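Quilt swap fills the Hurmont hall

The winter quilt swap in Hurmont had its biggest turnout yet, with 118 quilts changing hands before lunch! People came from as far as Marikar, some with a single crib blanket, others with whole carloads of bedding — and hardly anyone went home with what they brought.

Organizer Hae-won Yoon had set out 20 tables and needed every one. "I ran out of clothespins before ten," she said, laughing. Prints for kids went first, especially cats, hearts and anything with Hello Kitty on it.

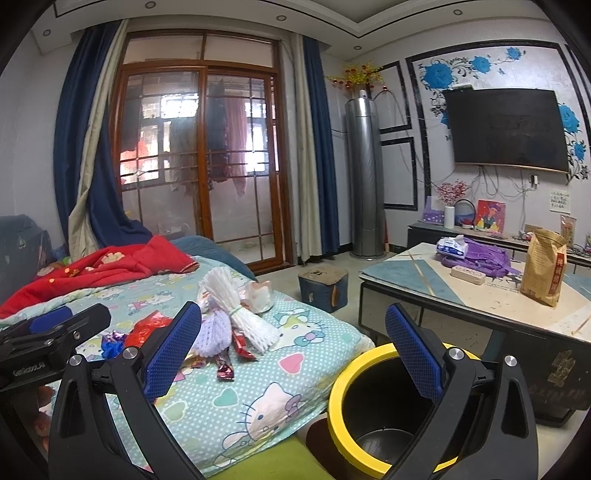

Next swap in August

The group is already planning a summer round for lighter covers and pillowcases. Ojārs Luik will also run a mending corner, where visitors can learn to patch a worn edge or fix a loose binding by hand. Entry is $2, and kids get in free. Quilts should be washed and folded, with a name tag pinned to one corner. Table requests go to Ha-rang Han at the Hurmont library desk.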